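Can a robot put the drinks away yet?
Course project, Group 16

3. Kitchen task

Our question was whether a machine can do one small kitchen chore without a person helping. We picked moving cans between a counter and a pull-out freezer drawer. The Odent arm ran the Gimness planner with its default settings, and each trial was stopped after 400 seconds. We ran 20 trials. 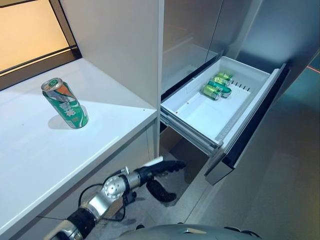 Grasping was the easy part. The arm picked up a can in 16 trials. Most of the lost time came from reaching over the edge of the drawer, where the planner often backed out and started again. A person does the same job in a few seconds.

We conclude that the chore is possible but too slow to be useful at home. The shelf-stocking test from the Lauritsen store is covered in section 4. Those trials will be repeated in October with the softer fingers.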